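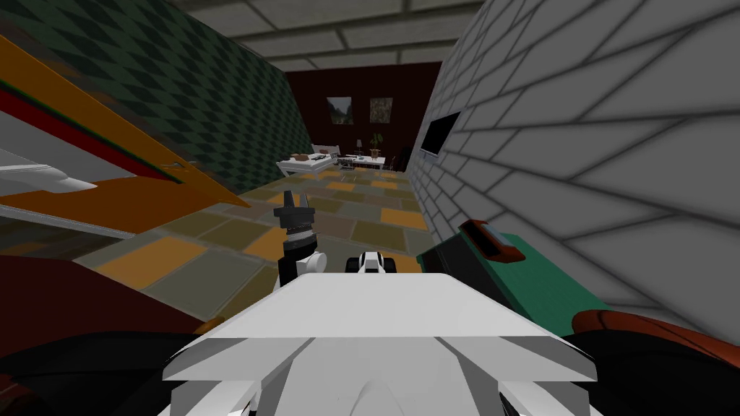

Karaca Interior Library
Simulated rooms for robots with two arms

Overview

The Karaca Interior Library is a licensed collection of simulated indoor rooms for teams that develop and test robots with two arms. It is prepared and supported by Dulidon from its offices in Astilville and Pralcombe. Customers receive the rooms, the furniture and small objects that go in them, and the tools needed to rearrange both between runs.

The library is intended for work that comes before access to a physical robot, and for work that continues alongside it. A task can be attempted in many differently furnished rooms before floor space is booked. Changes to control software can be checked against a saved set of rooms each night, and the results compared with those of the previous release.

Room content

Each room is assembled from a set of walls, floors, ceilings, furniture and loose objects. Wall and floor finishes are chosen separately from the furniture, so that patterned wallpaper, brick, tile and plain painted surfaces may all appear in the same room. Combinations of this kind are deliberately broader than a decorator would allow. Software that depends on a particular wall color or floor pattern is likely to show that weakness early.

Counters and tables carry everyday items at varied positions and angles. Customers may fix the position of any object, restrict it to a named surface, or leave placement to the room builder. Every arrangement is saved under its own room number and can be loaded again exactly as it was.

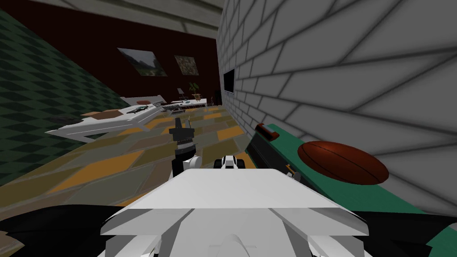 Customers may also supply their own objects. Models are checked on receipt for scale, weight and surface properties, and are returned with written notes when corrections are needed. An object accepted into a customer's private collection remains private to that customer and is not added to the general library.

Camera views

The standard package supports two kinds of view. The body view looks out over the robot's upper surface toward the arms and the room ahead. The gripper view looks along the housing and past the fingers. Either may be recorded alone, or both may be recorded together on a shared clock.

Focus is set separately for each camera. In the gripper view, a wall close to the fingers can be rendered out of focus — a condition many teams ask for when preparing software for close work. The setting can be turned off where sharp images are preferred throughout. 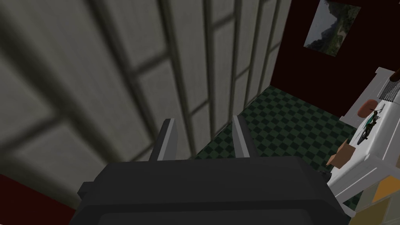 Gripper view with the fingers open. A white table stands along the right side of the checkered floor.

Recorded output

Every run produces images, joint positions, gripper opening and a log of contacts. Object positions are written to a separate file so that they can be withheld from the software under test. Recordings are stored on the customer's own equipment unless hosting has been requested.

Runs may be started from a desktop session or from a script. A desktop session allows an operator to guide the arms by hand controller and is suited to collecting demonstrations. Scripted runs are suited to regression testing and need no display.

License and support

The standard license covers 10 named users at one site. It includes the room builder, both camera views, and two scheduled releases of new rooms each year, issued in June and December. Rooms from earlier releases remain available, and a project may stay on an older release until it is complete.

Support is provided by e-mail during business hours. Questions concerning room content and custom objects are directed to Wiremu McKinnon in Astilville. Questions concerning installation, licensing and recorded output are directed to Pongsak Hemmin in Pralcombe.

An evaluation license is available for four weeks. It includes a reduced set of rooms and the full set of tools — custom objects are excluded.
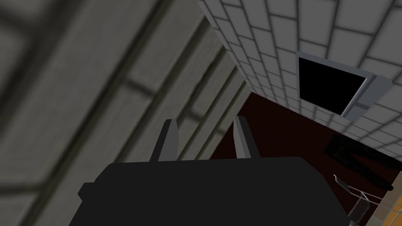 Before ordering

Applicants are asked to provide the following with their request:

Name of the organization and the site at which the library will be used
Number of named users
A short description of the robot, including arm and gripper type
Camera views required
Whether custom objects will be submitted

Robot models other than the one supplied with the library are quoted separately.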